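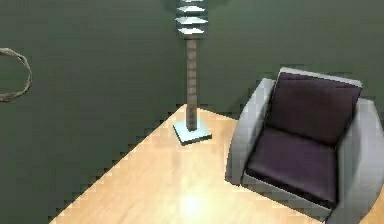 **Dadby ridge path reopens on a new line**

24th September

The upper section of the Dadby ridge path has reopened to walkers after closure in July, when a landslip took out the zigzags below the north top. The new line leaves the old track at the second stile, contours east for some 29 minutes at a normal walking pace, and rejoins the ridge at the col under Prurotau.

The gradient is easier than before, but the ground is rougher. Two burns are crossed without bridges, and the second, Rai Burn, may be impassable after heavy rain. There is no shelter between the forest gate and the col.

Walkers combining both tops should allow an extra hour for the round. The direct descent from Prurotau to the road remains closed - the fence at the top marks the limit of the unstable ground and should not be crossed.

Waymarks are in place as far as the col. Beyond it the path is faint and a compass is needed in mist. Maps printed before the slip show the old zigzags only; the revised sheet from Plident is due next spring.

Parking at the forest gate is limited to five cars. The verge opposite must be kept clear for timber lorries.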